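4. Does the label change the repair? A second look at the durability scores

4.1 What the scores claim

The case for durability labels rests on a simple chain. A buyer sees a score, the score reflects how long the product will last, the buyer picks the longer-lasting one, and fewer products are thrown away. Each link has been defended in print. We have found very little work that tests all of them on the same set of products, and the work that does tends to stop at the point of sale, where the product is at its newest and the buyer at their most hopeful.

In this section we look at the last link only. We ask whether household equipment with a high durability score was in fact kept longer, and whether it was repaired more often when it failed. Our sample is the 444 households that returned both diaries described in Section 3. We leave out households that returned only the first diary, though we come back to them in 4.4, where they cause some trouble.

The two scoring schemes at issue are Madby and Codia. Madby is the older and the more generous. It awards up to 8 points, half of them for features that can be checked on paper, such as whether a parts list is available. Codia uses a four-step scale and claims to rest on teardown work, although the teardown reports are not released and we were not able to see one. Both schemes describe themselves as measures of durability. We would call both of them measures of documented intent, and that difference matters a good deal for what follows.

4.2 Keeping is a poor stand-in for lasting

Earlier studies treat the length of time a product stays in the home as if it were the length of time the product works. The diaries give plenty of reasons to doubt this. People kept fans that no longer turned because the garage had room for them. People gave away working kettles when they redid a kitchen. One household recorded the same dehumidifier as "in use" in both diaries and noted on the back page that it had not been plugged in since the move.

We therefore split each product record into two parts: whether it was still in the home, and whether it was still doing the job it was bought for. When the two are kept together, a high Madby score goes with longer keeping, as others have reported. When they are pulled apart, most of that link sits with the first part. Highly scored products were more likely to be in the house. They were not clearly more likely to be working.

A friendly reading would be that people hold on to a well-scored product because they believe it can be fixed. Perhaps so. But a belief that never leads to a repair does nothing for the waste stream except delay it, and a broken heater stored for two years and then dumped is counted in the Madby material as a success.

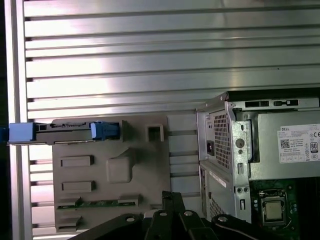
Figure 7. Metal slats with a gray plastic bracket mounted against them.

The matter of fasteners shows how far a score can drift from the thing it is meant to stand for. Both schemes give credit for screws over clips and glue. The reasoning is easy to follow: a screw can be taken out and put back. Yet in the repair diaries the fastener type was almost never named as the reason a repair was dropped. People named the price of the part, the wait for the part, not knowing which part had failed, and not having an evening free. A product can earn its fastener points and still be beyond the reach of the person who owns it, if the person cannot tell a dead switch from a dead board.

Halvorsen, the retailer that let us place diary cards at its counters, makes much of the fastener points in its store leaflets. We understand the appeal. Screws can be seen and counted by anyone with the product in hand, and a leaflet needs something to point at. We would only say that ease of counting is a weak reason to give a feature a quarter of the total score.

4.3 Repair attempts

A repair attempt was defined as any step beyond switching the product off and on again. Opening the case counted, and so did a phone call to a repair shop, even if the call went unanswered. This is a loose rule and was chosen on purpose, since a stricter one would have left us with too few records to say anything at all.

Under the loose rule, the Codia score had no relation to repair attempts that we would be willing to defend. There was a small rise at the top step of the scale, but it came mainly from one product type, upright vacuum cleaners, and it faded once those were set aside. Supporters of the scheme may reply that vacuum cleaners are exactly where a label ought to help, as they clog and shed belts and are opened more often than most things in the home. We agree that they are opened often. They were opened often at every step of the scale.

What did go with repair attempts was whether anyone in the household had fixed something before. The pattern held for cheap and costly products alike, and for renters as well as owners. It is hardly a surprising result, and we would not dwell on it if the official case for labels did not so often skip past it. A score is printed on a box. The know-how is in a person, and in our diaries it was usually picked up from a relative or from an earlier failure.

We looked for the reverse effect too, in which a score teaches people to repair by telling them that they can. Rawan Mansour, who coded the free-text pages, flagged every mention of a label, score or rating in connection with a fault. Such mentions were rare. Most were complaints that the score had been high and the product had failed anyway. A few writers had used the score to argue for a refund, and one or two seem to have got it. That is a real benefit to those buyers - it is just a different benefit from the one the schemes advertise.

4.4 The households that dropped out

A fair objection to all of this is that the households that sent back only the first diary may differ from the rest. They do. They were younger, they had moved more often, and the products they listed had slightly lower scores. If those products also failed early, then our figures make low-scored products look better than they are, and our doubts about the labels would be partly a product of our own losses.

We tried two ways of putting bounds on this. In the first, every product from a lost household is treated as having failed. In the second, they are treated as having failed at the same rate as matched products in the homes that stayed. The first brings back a modest link between the Madby score and working life. The second does not. Neither is right, and readers who favor labels are welcome to prefer the first, provided they accept what it asks them to believe about people who do not mail back a diary.

The Dirnamer panel, which is larger than ours and has better follow-up, might have settled the point. Its records on household equipment, however, stop at disposal and do not say whether the product was working when it left the home. We asked whether the question could be added. The February round went out without it.

4.5 What we would and would not claim

We do not claim that durability scores are useless. Our sample is small, the products are mixed, and a household diary is a blunt tool for catching a worn bearing. It is also possible that the scores work on makers more than on buyers, by pushing a firm to stock parts it would otherwise have dropped. Nothing in our design could detect that, and we have seen no good evidence on it from anyone else, including the bodies that state it as fact.

We do claim that the usual evidence for the last link in the chain is weaker than it looks. It counts keeping as lasting, and it gives a good share of the points to features that the owners in our study did not mention when a repair went wrong. Until a study follows the same products from purchase to failure, and records what was tried in between, statements about the tons of waste avoided by a printed score should be read as forecasts.

The next section turns to the cost of parts, where the data are somewhat better and the disagreement between the two schemes is easier to trace.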